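Hirno notebook, student gripper project
February 7, 2020
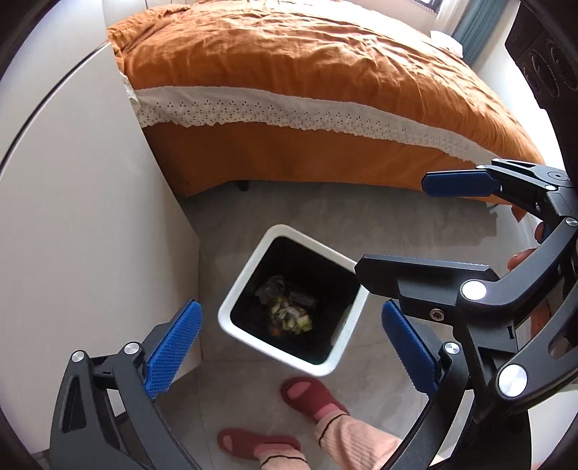 Bin task day! The club voted to make trash pickup our second task after the block stacking one, and I've been going through the clips people recorded at home, so these are mostly notes to myself before we meet again. We've got 143 clips for this task now, which is way more than I figured we'd have (a lot of us left it all for December and then forgot). My favorite thing about home clips is that the bins are all real bins with real stuff in them. The white square one with the black liner has crumpled plastic and vegetable scraps lying in the bottom, and that's so much nicer to learn from than the balled-up paper we used in the Jorndale room. White bin on light grey tile is going to be a pain for the floor mask, though. I want to try it both with and without the mask and just see.

Finger pads: the blue textured ones stay. I had a whole argument with the Timix team about going back to the smooth ones, and I'm still on the side of blue. They show up nicely against pretty much any floor, so finding the fingertips in a clip is easy, and the black arms are easy too. The silver pivot caps are the part I keep going back and forth on. They're shiny, and if there's a window in view I worry the tracker will grab the glare. Maybe a dab of matte paint? Ask before painting anything!!

Ran the sorting script last night. 3076 stills in, 1685 kept. It tosses anything blurry, and I think the cutoff is too strict, so I'm loosening it a notch and running the whole batch again tonight.

Stuff for next time:
- check the hex screws on both arms before anybody records
- start every clip standing over the bin, then reach down slowly
- write the clip name on the Rotich sheet right away, not three days later (me, I mean me)
- 2 spare pads left in the drawer, order more

Laptop's at nine percent and the charger is at school, so the rerun has to wait till I borrow one.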